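Planning and Budgeting a Two-Arm Tabletop Workcell
Final project report, equipment planning seminar
Szu-yu Chung

Where this project started

When our instructor handed out the list of topics in January, I picked this one mostly because it looked like the easy one. The task was to write a buying plan for a second sorting station, so that two groups could work in the same afternoon and not have to trade places halfway through. I thought I would look up some prices, add them together and be finished by the weekend. Anyone who has ever bought equipment for a lab is welcome to laugh at me now, because the prices of the arms were the part that took me the least time, and almost everything I learned came from the small stuff around them.

I should say up front that I had a lot of help. The groups using the first station let me sit in with my notebook and ask about every bracket and cable, and they were very patient with me (one question about rail bolts took up most of somebody's lunch, and I am still sorry).

What we need the station to do

The job is sorting and tidying loose items, mainly wires and cables, into baskets on a table, with two arms that can both reach the same items. That last part matters for the budget. If the arms only worked on separate halves of the table, we could buy a longer rail and cheaper arms with less reach. Since wires get tangled and one gripper often needs the other to hold something, the two work areas have to overlap, and this pushed me toward a compact table and a shared rail along the front.

The suppliers I compared

I asked for quotes from three suppliers. Orko sells the arms and grippers as a matched pair, with the mounting plates included. Nistura had the lower price for the arms alone, but the plates, the power supplies and the gripper fingers were all separate lines, and by the time I had added them up the difference was gone. Thongsuk does not sell arms at all, but their aluminum rail and posts were the best value I found, and they will cut to length, which saves us borrowing a saw.

Delivery was the other big difference. Orko quoted 8 weeks and Nistura quoted 2, and I went back and forth on this for a long time. In the end I chose the slower one, as we can build the enclosure and do all of the wiring while we wait.

How I divided the money

I worked in shares of the total, so the plan can be scaled if the department gives us more or less than we hope. The arms and grippers take 40 percent. Cameras, mounts and the computer take 30 percent. The rest covers the rail, the enclosure, cables, spare parts and the things that go on the table, with whatever is left kept back for repairs.

My first draft had almost nothing for cables and spares, and I am a little embarrassed by it now. An arm needs its cable to follow it through every bend with slack to spare, and the slack has to go somewhere it will not get pulled. I now have a line for longer cables, a line for clips, and a line for replacement gripper fingers.

The tabletop items are cheap, but I would ask whoever places the order to buy them all at once. Matching baskets, a few cups and plates and a patterned cloth cost very little next to an arm, and buying them one at a time means paying shipping over and over.

The working setup I planned from 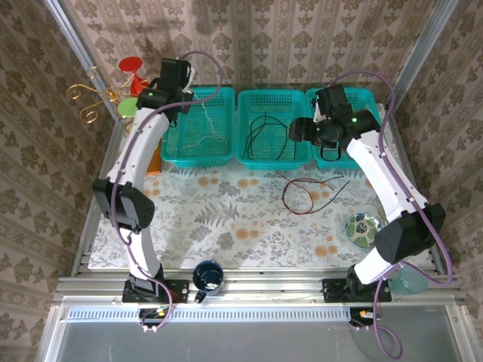
Both arms on the front rail, with the purple cables running along them. 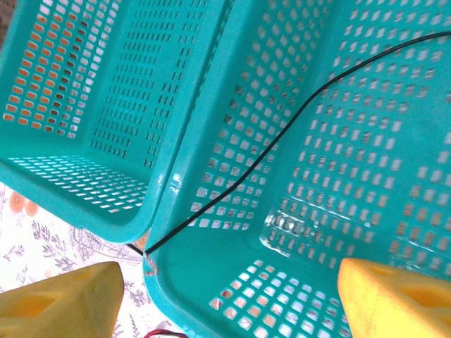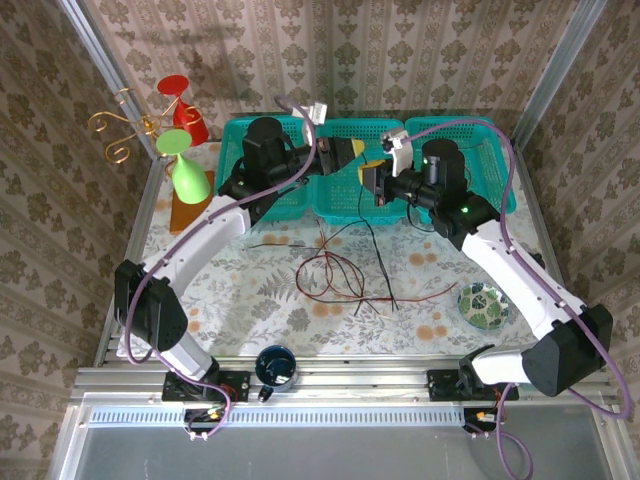 The two grippers facing each other over the middle basket.

What I would order first

The rail and posts from Thongsuk should go in right away, together with the wall panels, so that the frame can be standing before anything expensive arrives. I would place the Orko order on the same day. After that come the cameras, and I would hold off on the computer until we know whether the Prarkance project is giving up the one it has been using, which would free up a nice piece of the budget for spares.

Please measure the table before ordering the rail! I wrote down the size of the tabletop in my first draft and forgot that the mounting plates and the cables need room too, and the revised drawing in the appendix leaves space at both ends.

Questions still open

I never got a firm answer from Orko on whether gripper fingers can be bought singly or only in sets, and the repair money depends on that quite a bit. I have also left the wall covering as an open line, as the groups did not agree on whether the second station should match the first or have a pattern of its own. Both options are priced in the appendix, along with the three quotes and the list of cable lengths.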